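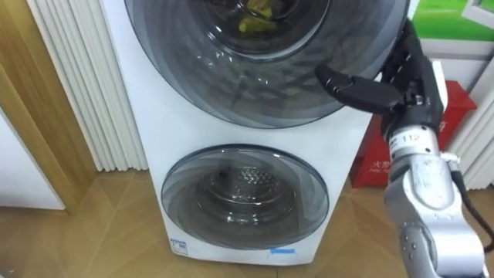

Ticket 621 – Wi-Fi drops on the lower floor every night, comes back on its own. The Skuso router is in the upstairs hall closet and has one satellite unit downstairs. Everything connected to the satellite loses its connection shortly after midnight and stays off until early morning. Upstairs is never affected. The laundry area is at the far end of the lower floor, where you can see the yellow-green fabric in the big upper drum, and that is the spot where I first noticed my phone had no signal. Speed during the day is fine all over the house. Router firmware is current according to the app.

Opened by: Raimo Oksanen
Assigned to: Nkrumah Aryee
Opened: November 2022
Category: Home network / mesh
Priority: Normal

Tried before opening the ticket:
Restarted the router and the satellite, in that order and then in the reverse order.
Moved the satellite to a different outlet. No change.
Deleted the satellite from the app and added it again. It worked for one night, then the drops came back.
Turned off the guest network.

Reply from Nkrumah Aryee
Thanks for the details. A drop that starts at the same time every night is usually a schedule of some kind. Please check the following and post what you find.

Parental controls, including any profile marked as paused.
The night mode setting on the satellite. It is on a separate page from the router's night mode, under Device, then Advanced.
Any timer or smart plug on the satellite's outlet.

Please also send the log from the router for one full night. Go to System, then Logs, then Export.

Reply from Raimo Oksanen
No parental controls. Night mode is off on both units. The satellite is plugged straight into the wall. Log is attached. I stayed up to watch the light on the satellite and it went from white to amber, so it has power but can't find the router. 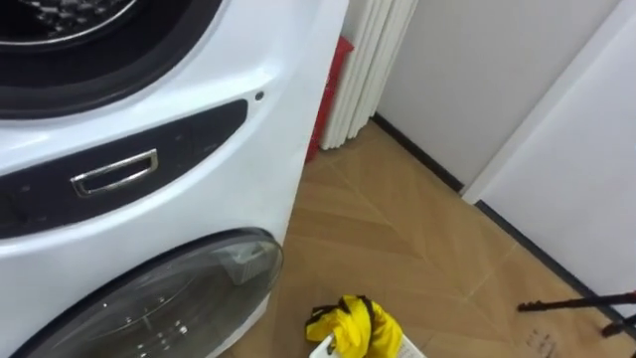
LOG REVIEW

The log shows the router changing its 5 GHz channel a few minutes before the satellite goes missing. This is the automatic channel scan, which runs nightly by default. The router picks a channel in the upper range and the satellite does not follow. In the morning a second scan moves everything back down and the satellite reconnects.

The satellite should follow any channel change within a minute. When it doesn't, the cause is normally a region mismatch between the two units. Please open the app and compare the region code under About for each device. They need to be the same.

Reply from Raimo Oksanen
They are not the same. The router says region 3 and the satellite says region 6. I bought the router new from Clomlow in October and the satellite came secondhand with no box. I did not see anything about regions in the setup guide.

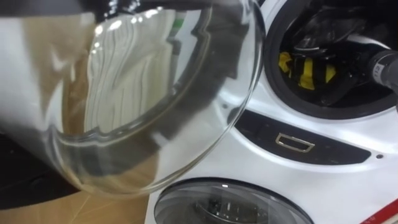 Clear glass and white fabric, close up.

Reply from Nkrumah Aryee
That explains it. Region 6 units are not allowed to use the upper channels, so the satellite drops off when the router moves there. The region code is set at the factory and can't be changed in the app. You have two options.

Option A: Set the router to a fixed channel in the lower range. Go to Wireless, then 5 GHz, then Channel, and change Auto to 36 or 40. Turn off Nightly Optimization on the same page – if you leave it on, it will override your choice at the next scan.

Option B: Replace the satellite with a region 3 unit.

Start with A. It costs nothing, and on a house your size you should see no difference in speed.

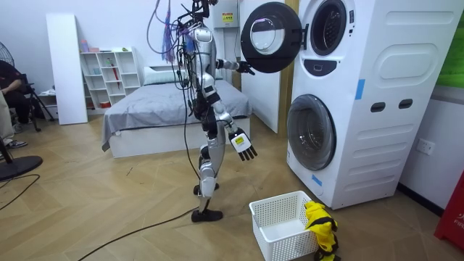

Option A is done. Channel is set to 40 and Nightly Optimization is off. The page did not save the first time, so I had to log out of the app and go back in. I checked the signal at every spot on the lower floor afterward, including over on the herringbone wood by the tall white washer-dryer, and got two bars or better each time. The satellite stayed connected all night and the light was still white in the morning. The log for that night has no channel change in it.

Reply from Nkrumah Aryee
Good. Leave it as is for 5 nights and let me know. If a firmware update installs in that time, check the channel again, as some updates put it back to Auto.

Reply from Raimo Oksanen
Five nights, no drops. No update so far. OK to close.

Status: Resolved
Resolution: Fixed channel set on router, nightly scan disabled
Root cause: Region mismatch between router and satellite
Follow-up: Request sent to the documentation team to add region codes to the setup guide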